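Dishes, racks and sinks: questions we keep getting
The Visstead Kitchen Page, kept by Valbona Kneževič
Last changed September 9, 1999

Most of what gets written about washing up is written by people with something to sell. I have nothing to sell and a fairly low opinion of kitchen gadgets, so read the answers with that in mind.

Do I have to rinse everything before it goes in the dishwasher?

No. Scrape the plates and leave it there. If you wash a thing properly under the tap and then put it in the machine, you have washed it twice. Egg and porridge are the exceptions I will admit to. My sister says cheese as well, and she may be right about grilled cheese.

The Plono leaflet says its tablets make scraping unnecessary too. I tried that for a fortnight and spent the third week fishing rice out of the filter.

Does it matter which way a cup goes in? 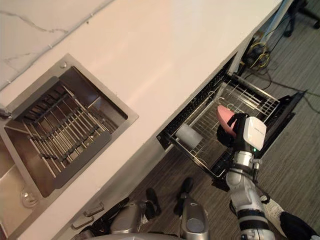 Cups cause more arguments than plates, and I don't think the diagrams in the manuals help. They show six identical cups in a perfect row, and who owns six identical cups? The mouth should point down, or at least well down, so water drains out of it. A bit of a lean does no harm. A straight-sided white cup set in at an angle among the wire tines, with the rack pulled right out so you can see what you are doing, is how most of us load one anyway. Give it a nudge. If it rolls, move it.

The hollow under the base will hold a spoonful of water whatever you do. Tip it off before you lift the cup over the dry things.

Is the short programme any good?

On my machine it takes 43 minutes, and it is fine for glasses and for cups that have held tea. For a roasting tin it is a waste of hot water. I have seen it claimed that the short wash is "100 per cent as effective" as the long one. As effective at what, they don't say.

If I have a dishwasher, why would I want a drying rack?

You may not. People with a machine still wash odd things by hand, though - a good knife, a wooden spoon, the one cup you want now - and those have to go somewhere. A tea towel on the worktop does the job for nothing. It also ends up sodden, and then it sits there until somebody moves it.

A rack that goes down in the sink keeps the drips off the worktop, and that is the whole case for it. Anyone who tells you it will change your kitchen is overexcited.

Which sort of rack should I get?

Plain metal rods, as few joins as you can find, and ends with some give in them so they don't scrape the steel. Measure the basin first, inside, at the height where the rack will sit. Husumik's folding one was passed round three households here and came back to me with a hinge gone, so I would leave folding ones alone until someone shows me one that lasts.

With a double sink, put the rack in whichever basin you use less and leave the other clear for washing. Lay cups across the rods if they won't stand. They will dry more slowly on their sides, which matters if you are in a hurry and otherwise doesn't.
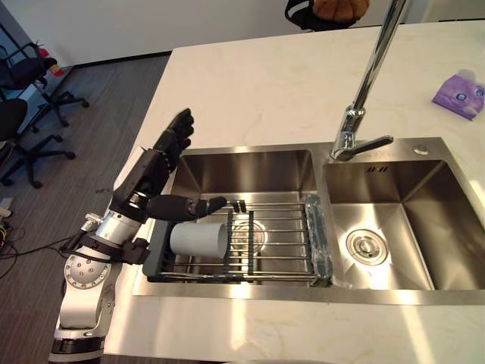
Does a rack scratch a steel sink?

Yes, a little, if you drag it. So does everything else. A brushed finish hides a lot of it, and I wouldn't pay for a polish to get rid of the rest. Lift the rack out now and then and wipe underneath, including the rim of the drain, where a line of scum likes to settle.

What about marble next to a sink?

I am doubtful about it. It looks lovely, and it stains if you leave lemon or vinegar sitting on it. Ask what yours has been sealed with, and when. Mr Lazarević, who fitted mine, was vague on both points. Mop up puddles behind the tap before you go to bed and try not to think about it too much.

How do you clean the parts with tiny holes?

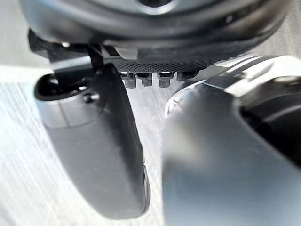
Fine perforations are where I lose patience with the people who design kitchen things. A smooth panel takes one wipe. A dark grey strip covered in tiny holes, with a row of little tabs hanging off its lower edge, needs a soft brush and a good light, and the grey hides the dirt very nicely until you get up close. Use an old toothbrush, barely damp, and work along in one direction. Do the tabs last. Don't poke at the holes with a pin. I know it is tempting.

Special brushes are sold for this. I bought one and it was a toothbrush.

Is vinegar as good as everyone says?

For limescale on a chrome tap, yes. Wrap a cloth round it, wait, rinse well. For everything else it has a better reputation than it has earned, and please keep it off the marble (see further up).

My question isn't on the list.

Write to me care of the Visstead notice board. I answer slowly, and letters recommending a product go to the bottom of the pile.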